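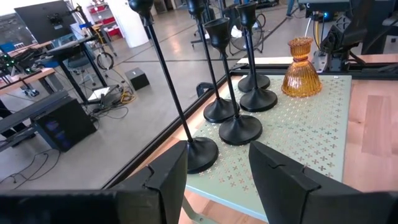

Berchtold Workshop, Tool Bench and Repair Group

Jul 12, 2021

Okay, finally got to the Zandlow rotary sander this morning, the one that's been sitting on the shelf with a sticky note saying "screams." It does scream! Pulled the back cap and the rear bearing was gritty enough that I could feel it just turning the shaft with my fingers. Front bearing feels fine but I swapped both, the pair comes in one bag anyway.

The brushes were down to almost nothing on one side and hardly worn on the other, which I don't love. My guess is the spring on the short side has more push than it should, but I don't have anything here to measure that, so I put in new springs along with the new brushes and will look again in October. Somebody please remind me (or just write it on the board, I do read the board).

Ran it with no pad for 20 minutes after that. Quiet the whole way, case got warm near the vents but I could hold my hand on it. With the pad on it has a little wobble at the lowest speed setting and none once you get past two on the dial. The pad itself is old and the hook side is pretty much bald, so I'm blaming that until a fresh one shows up.

Parts order from Wimisico came in, mostly right. They sent the long collet wrench again. We now own three long ones and still no short one, so I wrote to them and stuck the extra in the drawer under the drill press. Sandpaper count, for whoever does the next order: 336 discs in the fine grit, and 1,106 in the medium, which sounds like a lot until the floor crew starts grabbing them by the sleeve. I would not order medium. I'd order coarse, there's one open sleeve left and it's the curled stuff from the damp cabinet.

Also tried the Irnthorpe blade on the oscillating tool, on that old oak threshold with the nails in it. First two nails it went through so fast I laughed. Third one took a while and after that the teeth were rounded over on the left corner. I was probably leaning on it, and I had the speed all the way up the whole time, so not a fair test. Going to do it over with a new blade at half speed and keep the old one in an envelope to compare.

Dust hose adapter for the sander still doesn't fit the gray vac. Two wraps of tape and it holds, but it pops off if you pull the hose sideways. Might turn a proper sleeve out of scrap if the lathe is free.

Tachometer on the bench grinder read 1,450 with the new belt, steady. Old belt is in the bin, don't fish it out again, it's cracked on the inside.

Left to do: new sander pad, short collet wrench, label the bearing drawer, second blade run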